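Drawstring pouch from a scrap of printed cotton

Quick one, updated July 12, 2023. The old version had the cord step in the wrong place, sorry to everyone who sewed the channel shut.

You need

One rectangle of light cotton, taller than it is wide. Mine's the ginkgo print from Kairys, remnant bin.
2 lengths of thin cord, 50 cm each. Jallach sells it by the roll, way more than you need.
Thread, pins, iron, safety pin
A plain white sheet of something to work on — lint shows up and small pins don't vanish

Cutting and pressing

Iron first. Then cut. Leave the selvage off, it puckers.
Turn both short ends under, press, turn again, press again. That fold is your channel so don't make it skimpy. Test it — the safety pin should slide thru without a fight.
Stitch close to the inner edge of each fold. Backstitch at the ends.

Checking the cord

Before any threading, lay both cords straight across the fabric, side by side. Pull out the kinks with your fingers. You want them the same length and clearly longer than the pouch is wide, with enough spare for knots. Too short? Cut new ones now, not later.
Pick a color that stands out. Orange on a pale print is easy to see, white cord on white cotton is misery.
Dab the ends with a bit of glue if they fray. Let it dry.

Sewing up

Fold right sides together, channels lined up at the top. Sew the two sides, stopping just under the channel. Do not sew across it!! Turn out, poke the corners.
First cord goes in from the left, all the way round, back out the left. Second one the same from the right. Knot each pair. Pull both and teh top gathers.

Takes me 30 minutes, longer with the fiddly Rusix cord that unravels if you look at it.

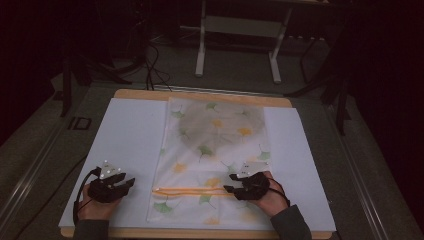
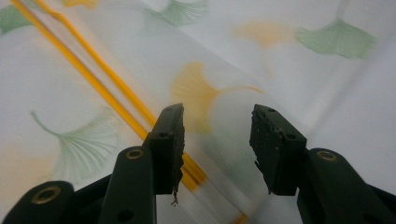
The ginkgo print fabric, in both pictures.

Washing: cool, cords knotted, hang it by the loops. Bigger bag pattern is on the Sturnden page, same steps but line it.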